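Evaluating the Istura Arm Kit for PC Assembly Practice
Final report, spring project
Despina Živković and Remo Vitale

When we signed up for this project in April we pictured ourselves writing clever code from the first morning, and instead we spent a good long while reading the Istura manual over cold coffee. The kit is offered to schools for 2,000 dollars a term, arm and software together, and our department wanted to know whether it would suit the hardware lab. We were given 2 tasks to try with it: placing a processor and seating a memory module.

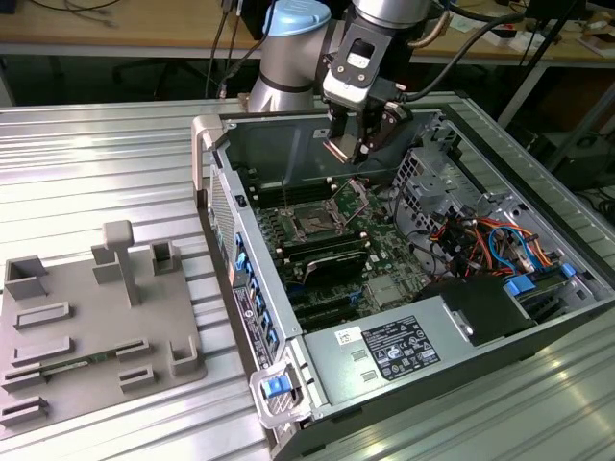
Teaching positions to the arm was the part of the kit we liked best, and I would happily do it again. You guide it by hand to a point, save the point, and give it a name you will hopefully remember later. We worked with the computer tower on its side, so the gripper could come straight down over the motherboard, and with the socket lever raised we had a clear spot to aim for. The fixture plate took more patience than we expected – we redrew it 2 times before we were satisfied with the slots – but the software let us keep our old points and shift them all together, and that saved us a great deal of grumbling.

The manual is the weak side. Chapter 9, on grip force, assumes you have already read a supplement that did not come in our box, and we had to write to Istura for it. They answered kindly and quickly, I should add.
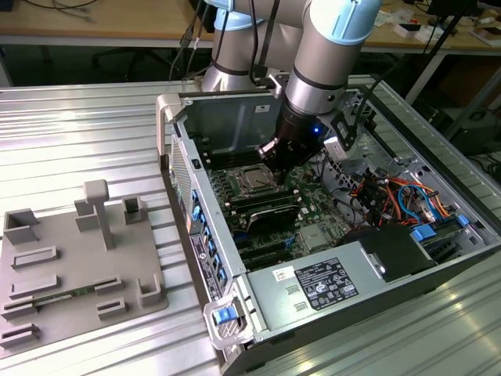 Agata Fontana read our draft and felt we were being too gentle about that chapter, and that a school paying by the term shouldn't have to write away for missing pages. She also asked us to say plainly whether we would rent the kit again. We would, for a small group with plenty of lab hours – and we would ask for the supplement before the first session.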